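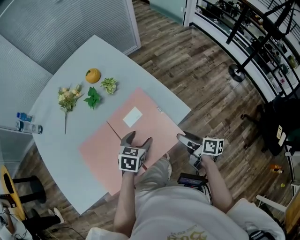

Table with a pink sheet and a white card

How to appeal a parking fine at Candham College

1. Read the ticket. The fine is 71 dollars, and the appeal form asks for the ticket number.
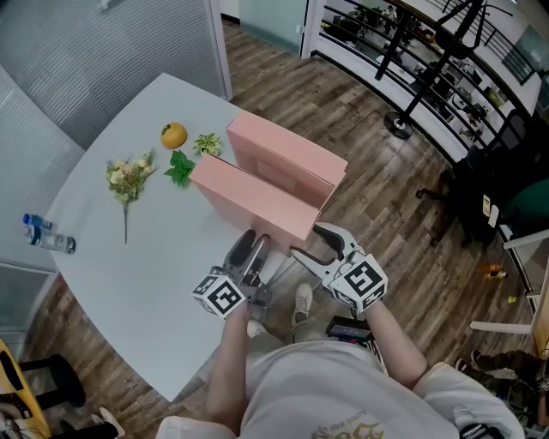

Two pink boxes on the table

2. Write your statement in 200 words or less. Say where you parked and which rule you think was applied wrongly. Please do not write about your feelings for the parking office.
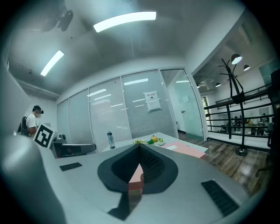
Office with pale gray ceiling

3. Bring the form to the student court in Garumholm Hall and ask for a stamped copy.

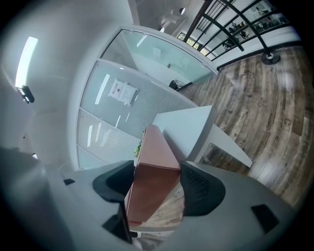

4. If you get a hearing, speak slowly and answer only what the judges ask. Their decision comes by email.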